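Cetix Brings Its Free Bedroom Bedding and Laundry Drive Back to Jundville Homes

Jundville - Cetix, the home goods supplier that has kept its workshop and showroom on Osagie Street through good years and lean ones, is happy to announce the return of its Warm Beds program this April. Families across Jundville can once again apply for a full set of bedding, along with a visit from a home helper who will make up the bed, go through the pile of clothes that tends to gather on it, and leave the room ready for a good night's sleep.

The program gave out 1,915 duvets, pillows and blankets last season, and the company has set aside 2,000 for the coming one. Another 1,000 pillowcases are being sewn from fabric left over from the spring catalog, so that households with more than one bed to dress can ask for a few extra.
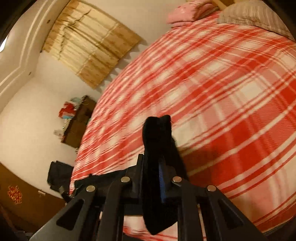
Choosing the bedding has been a labor of love for Suleiman Obi, who runs the program and who will talk about duvet covers for as long as you let him. He has always believed that people should be offered a pattern they like, and that nothing has to match if the family doesn't want it to. A bold red and white plaid duvet with a pink pillow and a beige striped one at the head of the bed is just the sort of cheerful mix he likes to see, and families are welcome to combine new pieces with the ones they already own and love.

"A bed is the biggest thing in most bedrooms, and when it's made up nicely the whole room feels looked after," said Obi. "We had a grandmother last year who picked plaid for every bed in the house, and she called us afterward to say she wished she'd asked for plaid curtains too. I told her to give me until summer!"

Home visits last about a morning and are offered in 163 homes this season, with places going first to new parents, older residents and anyone getting over an illness. Helpers will sort and pair clothes, fold blankets, change the pillowcases and clear whatever surfaces they are asked to clear - and they will leave alone whatever they are asked to leave alone. 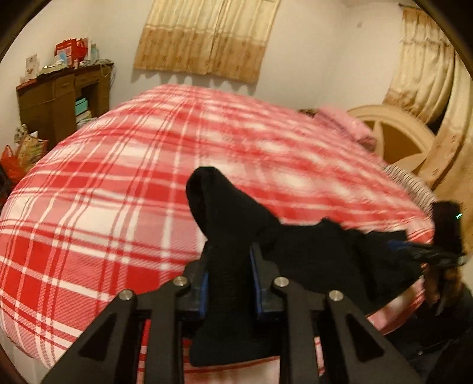 Danjuma Okafor, who trains the home helpers, likes to begin with the small pieces of laundry and save the big bedding for last. Socks come first on his list, and a single black sock picked up over a wide plaid duvet is a fair picture of how the morning starts. Gift bags and packages on a desk, or more bags on the floor beneath it, wait their turn until the clothes are done, and helpers always check with the family before moving a thing. Anyone who would like to stay tucked in under the covers while the desk is being tidied is very welcome to do so.

"People apologize to us at the door, and we wish they wouldn't," said Okafor. "We have all got a chair or a bed somewhere with the week's washing on it. We just come in, say good morning and start pairing."

Applications open at the beginning of April and can be picked up at the Cetix showroom or at the front desk of the Atell Community Hall, where staff will gladly help fill them in. Visits are free of charge, and bedding can be delivered or collected, whichever is easier.

About Cetix
Cetix makes and sells duvets, pillows, blankets and table linens from its workshop in Jundville. Press inquiries may be left for Suleiman Obi at the showroom.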